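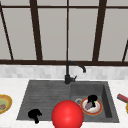 Sink station in the simulator, plate in the basin

Budgeting for a dish-clearing arm: what am I forgetting?

Kimutai Urio
Posted October 22, 2025

I run the kitchen side of Grovside, a shared lunch place with more plates than patience. We want one arm at one sink, taking plates out of the basin and dealing with whatever people left on them. So far it has only worked in simulation, where the faucet never drips and the countertop is marble. Ours is steel, and dented.

My boss wants a number by December. I have a quote from Moravex for a gripper at $1,686, fingers included, and a cheerful email from Skarholm that mentions every possible feature except the price. The arm itself is on a lease and already approved, so please don't tell me to get a different arm. I have set aside $600 for "other," a category I invented in the elevator.

Is that enough? And should I pay for the gripper now, or keep working in the simulator until the plates behave?

frypan_ledger

$600 is a fine budget for other, provided other is mostly tape.

Get these priced before you promise anyone a total:

Mounting. You need a stand or a wall plate, and someone to confirm the wall agrees.
Splash protection. Ask for the rating of the arm and the gripper separately. The answers will not match.
Spare fingertips. Whatever touches wet plates all day is a consumable. Put it under supplies, where bosses don't look as hard.
Installer time. Frerichs quoted us 19 hours for a similar job and used all of them, plus lunch.

On timing, I'd stay in simulation a bit longer, with messier plates. A clean plate tells you very little about the gripper you're buying. Put it in the basin with the white part smeared light brown and one edge sitting over the drain, then see whether the fingers can get at the rim without meeting the front of the sink on the way. Ours couldn't, and I had already ordered the long ones. They live in a drawer now.

Try it with the fingers over different parts of the sink as well. One over the drainboard and one over the plate rim will tell you a lot about how much width you need to pay for.

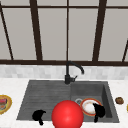
mopbucket_dan

just buy the gripper. prices go up. we waited and it cost us more, also the guy who knew how to install it moved away

Kimutai Urio

Thanks, both. I've asked Moravex whether the fingers can be swapped without sending the whole thing back, and moved "other" to its own page so it has room to grow. Skarholm has replied too. They attached a brochure. It's 2 pages long and still has no price on it.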